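Quick one tonight, the kettle's on and I've got about nine things to do before bed.

So. December, and the fog's been sat on us since before breakfast. Not the pretty sort either. The thick kind, drips off the gutters, can't see the end of the road. Went out at 7.30 to read the rain gauge and had to feel for the gate. 2 mm in it, all of it drizzle I think, or fog drip off the hedge, which shouldn't count but does.

Pressure's daft. High as anything and not moving. Szu-yu Shih up on the hill (300 metres, lucky thing) sent a message mid morning to say she was in full sunshine in a t-shirt. Washing out and everything. Down here I had the lamp on at noon.

## Why it won't shift

Inversion. Cold air's drained off the fields and settled in the bottom, warm air on top like a lid, and no wind to stir it. The sun's too low this time of year to burn through. You get a bit of brightening at one o'clock, you think here we go, and then it closes in again by three.

Maite Villalobos asked in the comments last time if fog this thick means frost after. Depends. If it stays put overnight it works a bit like a blanket and the temperature hardly drops. If it clears at teatime and the sky opens up, get your fleece over the pots sharpish. I lost two good pelargoniums that way last winter and I'm still cross.

Visibility, since a few of you like the numbers. I use fixed points along the lane:

- the water tower, 1000 metres. Not seen all day
- Leung's barn, 790 metres. Not seen either, though I thought I had the roof for a minute at lunch
- the bend with the white post, 300 metres. On and off, mostly off
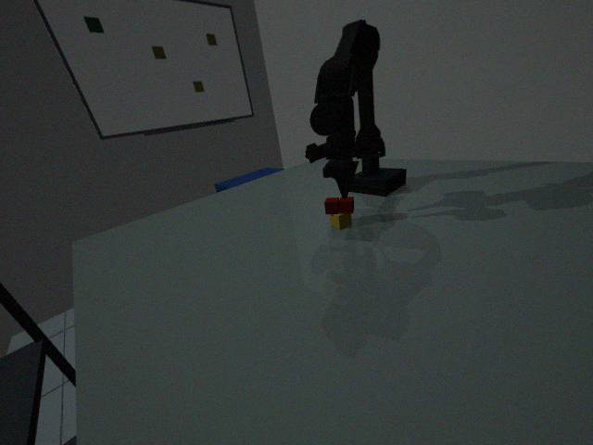 ## Station news

The Sollden sensor is reading 100% humidity and has been since yesterday evening. It does stick at the top when it gets soaked, so I dont trust it until it comes down again. Fung-ping Chow says hers did the same and she brought it in to dry on the windowsill overnight. Might try that at the weekend. Might not.

Still no luck getting the old Zoreo logger to talk to the new laptop. Tsung-han Chou has offered to have a look, bless him, so if there's a hole in the graphs next week that's why. I'm writing readings in the notebook in the meantime, morning and evening, like the old days. Rather enjoying it.

Outlook: more of the same tomorrow, then a breeze from the west late on which ought to shift the lot. Rain behind it. I'd take rain at this point.

If you're driving in this, dipped headlights, and slow down for the bend. Somebody came round it at tea time with nothing on at all, I only heard them coming.

Right, kettle. Will post the monthly totals when I've added them up proprely.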